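The Case Against the Erasable Record

Shift handover at a water treatment plant takes 14 minutes if it is done properly. I have timed it at two sites and the figure holds within a minute either side. In that interval the outgoing operator has to transfer the state of the plant to the incoming one: which pumps are isolated, which alarms are standing, which readings have drifted, and which jobs were started and left. Everything else that happens in the control room over the next twelve hours depends on the quality of that transfer.

My argument is that the transfer should be made on paper, in bound logs with numbered pages, and that the move away from bound logs has been a mistake for small and mid-sized utilities. I have no objection to software in general. My objection is to any medium, electronic or otherwise, in which the previous entry can be removed without trace.

Start with what a log is for. It has two readers. The first is the incoming operator, who needs the current state. The second is whoever comes along in five weeks or five years and needs to know what the state was at 3 a.m. on a given night. These readers want different things. The first wants the present condition, short and clean. The second wants the sequence, including the wrong guesses. A status board serves the first reader very well and the second reader hardly at all. Most of the handover systems bought in the past decade are status boards with a login screen.

The Korley works went over to such a system in July of last year. It has a tile for each asset, and each tile holds a free-text note. When an operator updates the note, the old text is replaced. There is a change history, but it is kept at the administrator level and records only that a change was made, with the user and the time. The words themselves are gone. The vendor will retain them for an additional fee per tile. Korley has 696 tiles, and the option was declined at purchase.

The consequences were predictable. A dosing pump at Korley tripped on high discharge pressure on three separate night shifts. Each time it was reset, and each time the tile was updated to read "running normal," which was true when it was typed. The day shift saw a healthy pump. The pattern came out only when a maintenance planner pulled the alarm export for an unrelated reason. Under the old book, the three entries would have sat on consecutive pages in three different hands, and anyone turning back to check a tank level would have passed over them.

I put some weight on that last point. Paper logs are inefficient to search, and the inefficiency does useful work. To find one entry, the reader has to look at its neighbors. Engineers who review incidents know how often the relevant item was found on the way to something else. A search box returns what was asked for. That is good when the question is known, and poor when it isn't.

The usual objections to paper are legibility, loss, and remote access. Legibility is a training matter. At Bellamy, operators print in capitals, and entries that cannot be read by the relief are rewritten before the outgoing operator signs off. Loss is a real risk, and the remedy is to photograph or scan the pages at each shift change. Remote access follows from the same scan. None of this requires a large budget, and the recurring cost is book stock, pens, and a few minutes a day.

A stronger objection is that a bound book cannot show current state at a glance. I accept this. A plant with a few hundred assets needs some kind of summary, and a narrative log is a bad summary. The answer is to run both and to be strict about which one governs. The summary may be a screen, a magnetic panel, or a dry-erase board. It is derived from the log, never the other way round, and it is rebuilt from the log at the start of every shift. If the two disagree, the log is right until somebody writes in the log that it was wrong.

The rule about rebuilding matters more than the choice of medium. A summary that is edited in place collects leftovers. An isolation that was lifted last week stays up, since each shift assumes that the previous one had grounds for leaving it. Wiping the summary and writing it again from the book forces every line to be justified once per shift. At Bellamy this takes 5 minutes of the handover, and the operators disliked it for a month or so.
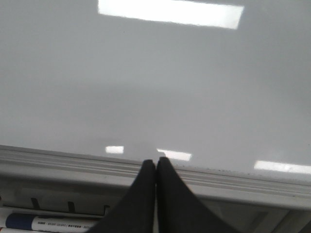 A reader at the Braltville plant wrote in, after I raised this in an earlier column, to say that the full wipe was tried there and dropped. The concern was the gap: for several minutes there is no summary at all, and if an alarm comes in during that time the crew is working from memory. Braltville now rebuilds line by line, initialing each line as it is confirmed against the book.

I think the Braltville method is sound, provided the initials are cleared along with the line. Initials that carry over from one shift to the next certify nothing. I would still prefer the full wipe at plants where two people are present at handover, so that one can watch the alarms while the other writes. Single-operator sites should go line by line.

There remains the question of what to do where the software has already been bought. Wumine, which had the same product as Korley, found a workable arrangement. Operators there are not permitted to overwrite a note. They add to the bottom, with the time, and the tile is archived to a file when it reaches the character limit. This turns a status board into a rough sort of log. It is slow to read and the character limit is too low, but the sequence survives.

Utilities now drawing up specifications should put one test in front of every supplier. Enter a note. Change it. Change it again. Then ask an ordinary operator, with an ordinary operator's account, to produce the first version. If that takes over 3 steps, the product should be treated as a display and priced as one, and the order for bound books should stay in place.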